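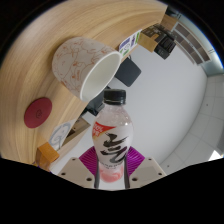 Photo: Naomi Nyaga

KOTVILLE. Paper cups are going. So are the half-finished bottles, the ones that sit on a shared desk until somebody else has to move them. Starting Friday the Canpolat building on the east side of town switches to what the management is calling a "clear by close" rule for drinks, and people who rent desks there got the notice under their doors and in their inboxes this week.

Short version: bring a mug or borrow one. Take your bottle with you or put it in the bin. Anything left on a shared desk after the evening round gets poured out and recycled, full or not.

The building has been on paper cups for as long as most tenants can remember. According to the notice, the ground floor and upstairs kitchens between them went through 900 of them in December, a month when half the desks were dark for the last week anyway. That number seems to be what got the thing moving. A new supply was due to be ordered and wasn't.

Cups already in the cupboards will be used up. After that, mugs. White ceramic ones mostly, a mixed lot, some bought and some left behind by firms that moved out. They live on the open shelf by the sink in each kitchen and are supposed to go back there clean.

Tenants we spoke to on the second floor were mostly fine with the mugs and a good deal less fine with the bottle part.

The complaint is that people buy a drink at lunch and mean to finish it. On the big curved desk by the second floor windows there was a bottle of something pink and fizzy, black cap, big Korean brush lettering down the label and a 0% in the corner, a good way from the kitchen and the bins. Nearby a paper cup with orange-red line drawings on it, lying on its side. A red coaster, with no drink on it. Pretty normal for that desk, a couple of people said, and pretty normal for the building.

The Korean sodas and low sugar drinks have become a thing in the Canpolat this winter. The corner market downstairs brought in a shelf of them and they are the first to go at lunch. A cashier there said the store hadn't been asked about the new rule and didn't expect it to change much. People will still be thirsty. She did say she'd take empties back at the counter if it came to that, the store already has a crate.

The desk itself is part of the argument. It's pale wood, long, bends around, and it was put in to be shared by whoever turned up. No drawers. So nothing has a home. Cards, mail, somebody's box of something, drinks. By the end of a week there is a layer of stuff on it and it's hard to tell which bits are garbage and which bits are going to be missed.

That is where the notice gets a little vague. It covers "drinks and drink containers." It doesn't say anything about the rest of it. A tenant who runs a small map-making outfit, Vondthorpe, from the far end of the floor asked the front desk whether boxes of tea count as drinks. The answer was no, tea in a box is dry goods. Bags already in a mug count. This is apparently now written on a sticky note next to the kettle.

Coasters stay. There was some worry over this, rings on the wood having been a sore point last year when two sections of the top were sanded and oiled. Management says use one, under anything, hot or cold, and dont stack them wet.

What happens under the new routine:

The evening round is at 6:30. One of the front desk staff goes floor to floor with a cart. Open drinks get emptied in the kitchen sink, bottles go in the blue bin with the cap on, mugs go in the dishwasher. Mugs with a name on the bottom go on a seperate shelf. There is a marker in the drawer for anyone who wants to put a name on theirs.

Sealed bottles are left alone the first night. If the same one is still there the next evening it goes to the upstairs fridge door, and it is fair game from then on. Several people asked how the staff will know it's the same one. They'll know, was the answer.

No fines. An earlier draft of the notice had a charge in it, $2 an item added to the desk rent, and that was dropped before it went out. Tenants who had seen the draft were still talking about it on the stairs.

Gandcombe, the design shop that has the corner rooms, tried something close to this on its own last fall. Mugs only, desks cleared before going home. It held up for most of 3 weeks and then a deadline came along. They're back on board now, and they've put in 20 mugs of their own to get the second floor shelf started. Plain ones. They would like it known they don't need them back.

The dishwasher is the other question. There's one per kitchen, and the upstairs machine is small and takes its time. If everyone who used to grab a paper cup now grabs a mug, and then a second mug after lunch, somebody is going to be opening the cupboard at four o'clock and finding nothing. The building says it will run both machines at midday as well as overnight. A second one for upstairs is "being looked at." No date.

Over at the curved desk the talk was more about who does the last bit. A mug is easy to forget. It's quiet, it doesn't look like trash, it can sit next to a keyboard for days with nothing in it and people will just work around it.

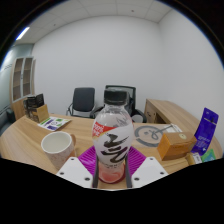 Bontu Gebru would have started there, with the mugs, and left the bottles for spring. Her view is that a bottle with an inch left in the bottom at least belongs to somebody, and you can ask around and find out who, while an empty mug on a shared desk belongs to the whole room and so it just stays. She would also like a bin within arm's reach of the windows. The nearest one is past the kitchen door, and in her opinion a good half of the problem is the walk.

The bin was on a few people's lists. Front desk says one is coming, a double, bottles on the left and paper on the right, to stand at the end of the curved desk where the coat rack is now. The coat rack moves to the hall. (The coat rack people have not been heard from yet.)

There'll be no change on the top floor, where the rooms are private and tenants look after their own. The lobby tables are included. So is the phone room, which has a drinks problem all its own, and a smell.

Printed cards with the new times are going out on desks before Friday. Tenants with questions should stop by the front desk in the morning. Not at lunch, please, says the notice, underlined.

Management plans to count the recycling at the end of the first month and put the number up in the elevator.

COMMENTS

deskbythewindow
I work at that desk. The bin is the whole thing. Put a bin there and half of this goes away, I have been saying it since we got the coat rack

Marnie K.
So who is washing these mugs? I mean before they go in the machine. Lipstick does not come off in the upstairs one, ask me how I know. Otherwise I'm all for it, the paper cups leaked at the seam if you took longer than ten minutes over a coffee.

2ndfloorTed
Sealed bottle left alone the first night then moved to the fridge "fair game". So if I go home sick my soda belongs to the building? Buy your own

deskbythewindow
Ted it's a soda. Write your name on it

PaulaR
The pink one from downstairs is good, before anyone pours it down a sink. Not too sweet. They had the bigger size for a while and then it went away, does anybody know if that's coming back?

gus_h
We did mugs at my old place. Get twice as many as you think and get them all the same, or people start having favorites and hiding them. Spoons too. The spoons went first.

Marnie K.
Gus we have four spoons left. For two floors.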